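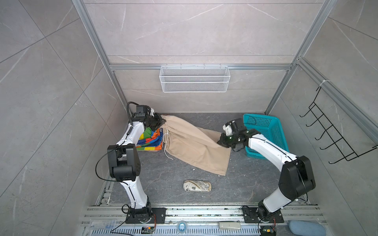
Beige Hose, weiße Kordel

24. Juni 2018

Ich hab's getan. Ich habe »Gaswood« noch mal von vorn geguckt, alle 116 Folgen, angefangen im Februar und vorgestern Nacht um halb zwei fertig geworden. Mit Taschentuch, logisch. Wer die letzte Szene am Bahnübergang ohne Taschentuch schafft, mit dem möchte ich nicht befreundet sein!

Für alle, die damals anderes zu tun hatten: »Gaswood« lief spätabends, immer nach dem Sportmagazin, und wenn das überzogen hat, fing die Folge eben zwanzig Minuten später an und mein Videorekorder hat das Ende nicht mitbekommen. Es geht um eine Kleinstadt, in der das Kaufhaus Indell dichtmacht, und um die Leute, die dort gearbeitet haben. Klingt trocken, ist aber zur Hälfte Liebesgeschichte und zur anderen Hälfte Gezanke im Treppenhaus. Ich war siebzehn und fand das erwachsener als alles, was ich kannte.

Jetzt bin ich ein bisschen älter als siebzehn (wir lassen das so stehen) und habe gemerkt, dass ich die Serie komplett falsch in Erinnerung hatte. Ich war früher ja fest im Lager von Percy Arango. Der kam in Staffel zwei dazu, lehnte an Türrahmen und sagte pro Folge etwa drei Sätze, und ich habe mir jeden davon ins Hausaufgabenheft geschrieben. Heute sitze ich auf dem Sofa und denke: Junge, geh doch mal ans Telefon! Er ruft Gladys Mamani in einer ganzen Staffel kein einziges Mal zurück. Sie hat zwei Jobs, eine kranke Tante und ein kaputtes Auto, und er schaut auf den See. Wie konnte ich das romantisch finden?

Gladys ist überhaupt die Entdeckung. Früher hab ich bei ihren Szenen Brote geschmiert. Dabei ist die Folge, in der sie die Schlüssel vom Kaufhaus abgeben soll und dann einfach eine Stunde in der Kurzwarenabteilung sitzen bleibt, so ziemlich das Schönste, was ich dieses Jahr im Fernsehen gesehen habe. Es passiert fast nichts. Sie sortiert Knöpfe, dann kommt der Hausmeister und sortiert mit. Abspann. Ich musste erst mal Tee kochen.

Und dann die Wohnungen! Das ist mir damals gar nicht aufgefallen. Skye Strachan arbeitet halbtags im Café Fu und bewohnt ein Dachgeschoss mit Erker, Kamin und einem Badezimmer, in dem man Federball spielen könnte. In Folge neun sieht man kurz ihren Mietvertrag auf dem Küchentisch liegen, und ich habe natürlich angehalten: 482 im Monat. Fürs Dachgeschoss mit Erker! Meine Schwester und ich haben zehn Minuten lang den Bildschirm angeschrien. Gladys zahlt übrigens 817 für zwei Zimmer über der Reinigung, das wird in Staffel drei mal im Streit erwähnt. Entweder hat da im Drehbuch jemand geschlafen oder Skye ist mit dem Vermieter verwandt. Im Forum gibt es dazu einen Thread mit bestimmt 150 Beiträgen, und ich habe sie alle gelesen, fragt nicht.

Was leider schlecht gealtert ist: die Musik. Unter jeder traurigen Szene liegt ein Saxophon. Beim Begräbnis Saxophon, bei der Kündigung Saxophon, und als der Hund weg ist, gleich zwei. Auch die Staffel mit dem Doppelgänger hätte ich nicht gebraucht. Ulises Giraldo spielt darin plötzlich seinen eigenen Cousin, mit Schnurrbart, und keiner in der ganzen Stadt wundert sich. Meine Schwester findet ja, das sei die beste Staffel. Wir reden da nicht weiter drüber.

Dafür ist der Streit um den Imbisswagen noch genauso lustig wie früher. Gianni Marino will seinen Wagen unbedingt vor dem Rathaus parken, und jedes Mal steht schon einer da. Elf Folgen lang geht das so, ganz nebenbei im Hintergrund, und beim zweiten Durchgang sieht man, dass es immer dasselbe grüne Auto ist. Solche Sachen liebe ich. Man muss allerdings sehr nah am Fernseher sitzen.

Ein paar praktische Dinge, weil bestimmt wieder Mails kommen: Die DVD-Box ist die alte mit dem blauen Rücken, die neuere hat angeblich ein besseres Bild, aber da fehlen die Rückblenden in der Kekwood-Doppelfolge, und ohne die versteht man den Brief nicht. Ich habe auf Deutsch geguckt und nur die letzte Staffel im Original. Percys echte Stimme ist viel höher als gedacht, das hat dem Türrahmengelehne noch den Rest gegeben. Und bitte nicht mit Staffel eins aufhören! Die ersten sechs Folgen sind zäh, da wird noch viel durch Flure gelaufen und bedeutungsvoll in Schaufenster geschaut. Ab dem Ausverkauf läuft's.

Jetzt habe ich natürlich dieses Loch. Gestern Abend saß ich da mit meinem Teller Nudeln und wusste nicht, wohin ich gucken soll. Meine Schwester schlägt irgendwas mit Anwälten vor, acht Staffeln, sie schwört drauf – ich bin skeptisch, ich kann mir bei Anwälten nie merken, wer gerade wen verklagt. Wenn ihr was mit Kleinstadt, Gezanke und möglichst wenig Saxophon kennt, schreibt's mir in die Kommentare. Untertitel sind kein Problem, Schnurrbart-Cousins schon.

Start | Serien | Bücher | Küche | Über mich
Kontakt | Impressum | © 2018 Alle Texte von mir | Nach oben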